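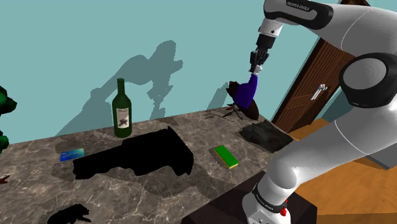 Visit report: gripper comparison day at Povbridge, 16 May 2023

Present from our side: Revathi Arumugam (author) and Si-woo Noh. Hosts: Eun-ji Yoon, who runs the simulation work at Povbridge, and Seon-mi Son, who looks after the physical cells. Chae-won Yang from Trolholm joined for the afternoon.

Purpose

We went to see how Povbridge compares end effectors before buying them. Our own practice is to borrow a gripper, bolt it on and try it on whatever is in stock that week. The results are hard to repeat and we have twice argued over them afterwards. Povbridge runs each candidate in simulation on household objects first, and only takes the better ones to the bench.

The simulation suite

The morning was spent at two workstations. The arm in the simulated kitchen is a Franka Emika with a two-finger gripper, mounted on a pedestal beside a marble worktop. Objects are put on the worktop in random positions and the arm is asked to pick a named one. Among those on show during our session were a wine bottle, a kitchen sponge with a scouring layer, a long black case and a blue sleeve-shaped object which the gripper had by its top edge.

The kitchen itself is kept deliberately ordinary. There is a teal wall, a door with a lever handle and a plank floor. Eun-ji Yoon said the background matters more to the cameras than to the gripper, and that her first version, with a plain white room, gave detection scores that did not carry over to the bench at all. The strong shadow the arm throws on the wall was left in for the same reason.

Each gripper is given 132 attempts per object. An attempt counts as good if the object is lifted clear, held for 7 seconds and put down inside a marked square. Dropping it outside the square is logged separately from dropping it in the air, a distinction we do not make at present and should.

Parallel fingers

The standard parallel fingers did well on anything with two flat or nearly flat sides. The sponge was easy, although Si-woo Noh pointed out that the simulated foam was much stiffer than any real sponge. Our hosts agreed. The contact model treats it as a rigid block with a high friction value, and a proper soft body slows the run too much for routine use.

Curved and hollow objects were worse. If the fingers close on a rim at an angle, the object swings under the grip and arrives at the square in a different pose from the one planned. The planner does not correct for this. In several of the runs we watched, the object was held for the full time but then knocked against something on the way down.

Black objects gave trouble of another sort. With the simulated depth camera, a matt black case returns few usable points on its upper face, and the grasp planner tends to aim at the edge. Changing the gripper makes no difference to this. Changing the camera position does, and the team now runs two views for anything dark.

Wide fingers and suction

The second candidate was a wide-finger set made by Schouten. It is heavier and needs a slower approach. On bottles it was the better of the two, with fewer slips at the neck, but it could not get under thin flat items. Cards lying directly on the worktop defeated it every time we watched.

Suction picked up cards without difficulty and failed on rough or creased surfaces. I asked whether a combined tool had been tried. It has, and was dropped on account of the weight at the wrist and the hose routing.

The physical cell

After lunch Seon-mi Son showed us the bench cell. It has the same arm model and the same marked square, with a laminate worktop in place of marble. She keeps a box of the objects and weighs each one before a session. We would do well to copy this, as our own test bottle has been partly filled for some months and the amount has changed.

The agreement between simulation and bench was good for rigid objects and poor for soft ones. For bottles the ranking of the three tools was the same in both. For cloth items it was reversed. Povbridge does not publish a single score for this reason and gives the results by object class.

Changing tools took longer than I expected. The mechanical swap is quick. Setting the new mass, centre of gravity and tool centre point in the controller takes most of the time, and a wrong mass value shows up as drift when the arm is guided by hand. Seon-mi Son keeps these values on a printed sheet inside the cell door as well as in the software.

Chae-won Yang described the Trolholm set-up, which uses a larger arm and a force sensor at the wrist. Their log holds 2,055 grasps, nearly all on cartons, so it is of limited use to us. The slip detection may be worth a separate conversation.

Points for our own work

Adopt the 7 second hold and the separate log entries for drops.
Weigh all test objects before each session and record the figure.
Add a second camera view for dark objects before testing any further grippers.
Do not use simulated results for sponges or cloth when ranking tools.
Ask Schouten for the finger mass without the mounting plate. The data sheet we were shown gives only the total.

Si-woo Noh is writing the drop categories into our log template. The Brumosport trial should wait until that is finished, as most of their items are soft and we would otherwise have to run it again. Eun-ji Yoon has offered us a copy of the kitchen set-up, without the cloth items, and I have accepted.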